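Automation Equipment for Small Workplaces
Unit 4: Planning and budgeting for the first robot arm

Before you begin this unit, please have your task sheet from Unit 3 with you. You will need the part where you wrote which object is moved, from where to where, and how often. If this part is not finished, the budget has no base and you will only be guessing.

4.1 The price of the arm and the price of the station

Most first budgets I receive from students have one big line, "robot", and then a small line, "other". When the equipment is ordered, the second line grows very quickly. For this reason we always work with the station as the unit of purchase. The station is everything which must be in the room on the day when the arm does its task for the first time.

For a table station, the list usually has these lines:

Arm and its controller
Gripper, with fingers suitable for your object
Camera, if the position of the object is not fixed
Stand for the camera
Table
Cables, ties and clips
Test objects
Hours for installation and training

The table is often forgotten, as people think they already have one. Check that it does not move when you push it with the hip. A table that moves a little will cost you many hours of calibration, and these hours are also money.
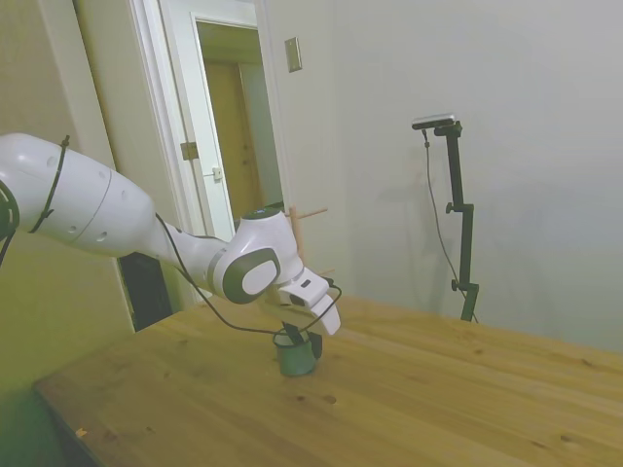 Bolemdale, August

The work in this station is with a cup, on a pine table. Look at how much of the list has to do with cable. There is cable on the arm, held with a tie, another thin one along the forearm and down near the cup, and one more hanging from the camera on its stand. In your plan, measure each cable along the path it will really follow, and add length for the movement of the joints. The straight distance between two devices is never enough.

The stand deserves its own line too. It should be adjustable, and it needs a place where people do not walk. Draw the door on your floor plan before you decide where the stand goes.

4.2 Worked budget: the Filgate station

The Filgate workshop wanted one table station for sorting cups and small containers. The arm was already paid from another account, so the students had to plan only what goes with it. The total for these items was 1,918 dollars. From this sum, 300 dollars was for the stand and its clamps, and 90 dollars was for cables and ties. The rest was the camera, the table and one spare set of gripper fingers.

The first version of this budget had no spare fingers. I asked the group to add them. Fingers touch the object and the table many times, and when one is damaged the whole station waits for the post.

4.3 Asking for offers

Write to at least two suppliers and send both of them the same text. In our exercise they are called Granberg and Bermúdez. Granberg offers the gripper together with the arm. Bermúdez sells it separately, with a choice of fingers. The second offer looks more expensive on the first page, but you must read which cables are included and who pays the transport.

Ask each supplier in writing:

What is the delivery time for the arm, and for spare parts?
Is the mounting plate included?
Which software license must be renewed, and when?
Can the gripper be changed later without a new controller?

Keep the answers with the offer. A promise made on the telephone is difficult to find again.

4.4 Homework

Prepare a station budget for your own task, on one page. Put the source of each price beside it. Mark with a star every price which you only estimated. Bring also a floor plan with the table, the stand, the door and the nearest power socket.

Handout revised 2022-04-01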